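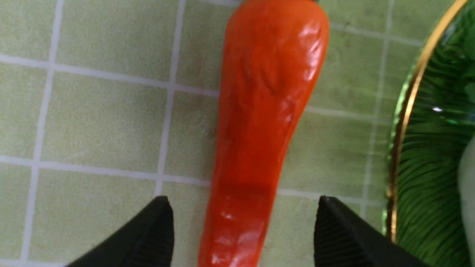 Jaqueline Zamudio
Étudiante en deuxième année, projet « Manger à la cantine »

Au départ, je voulais travailler sur le gaspillage en général. Mon tuteur, Meinrad Tanner, m'a regardée gentiment et m'a demandé combien d'années je comptais y passer. Bon. J'ai donc réduit le sujet à une seule question : pourquoi les élèves d'une école primaire laissent-ils leurs légumes dans l'assiette, et est-ce que la façon de les nommer et de les servir y change quelque chose ?

L'enquête s'est déroulée en octobre à l'école Tretness, où déjeunent 59 enfants. J'ai obtenu l'accord des parents pour 44 d'entre eux, et deux ont changé d'école entre-temps, ce qui m'en laissait 42. Ce n'est pas énorme, je sais ! Mais quand il faut se souvenir de qui a mangé quoi, avec des enfants qui se lèvent, échangent leurs places et vous racontent leur week-end, c'est déjà beaucoup.

Première semaine : observation pure. Je m'asseyais au bout d'une table avec mon carnet et je notais ce qui revenait sur les plateaux. Les carottes râpées partaient plutôt bien, les carottes cuites en rondelles revenaient presque toutes (la cuisinière, Esperanza Calvo, n'a pas eu l'air surprise). Les haricots verts, ça dépendait franchement des jours, et je n'ai jamais compris de quoi.

Deuxième semaine : on a changé les noms sur le menu. J'avais trouvé ça génial dans mes lectures, les fameuses « carottes du dragon » et compagnie. Résultat, les petits ont adoré le nom et ont quand même laissé les carottes. Un garçon de CE1 m'a expliqué que les dragons mangent de la viande, et je n'ai rien trouvé à répondre.

Troisième semaine : les enfants se servaient eux-mêmes dans un plat posé au milieu de la table. Là, j'ai vu une vraie différence — des portions plus petites, bien sûr, mais beaucoup moins de restes, et pas mal d'enfants qui se resservaient. Emil Nägeli, qui surveille le deuxième service, trouvait en revanche que le repas durait trop longtemps, et il n'a pas tort : on débordait sur la récréation presque tous les jours.

J'ai ensuite distribué un petit questionnaire avec des visages à colorier. J'en ai récupéré 41, dont plusieurs entièrement coloriés en violet, visages compris, que j'ai dû écarter. La réponse la plus fréquente à « qu'est-ce que tu n'aimes pas dans les légumes ? » était « quand c'est mou ». J'aurais pu commencer par là, franchement.

Si c'était à refaire, je pèserais les restes au lieu de les estimer à l'œil, et je prévoirais une semaine de plus pour le libre-service. Je ne peux pas dire si l'effet tient dans la durée ou si c'était seulement la nouveauté. Esperanza a gardé les plats au milieu de la table le mardi et le jeudi, et je dois retourner la voir au printemps avec une balance.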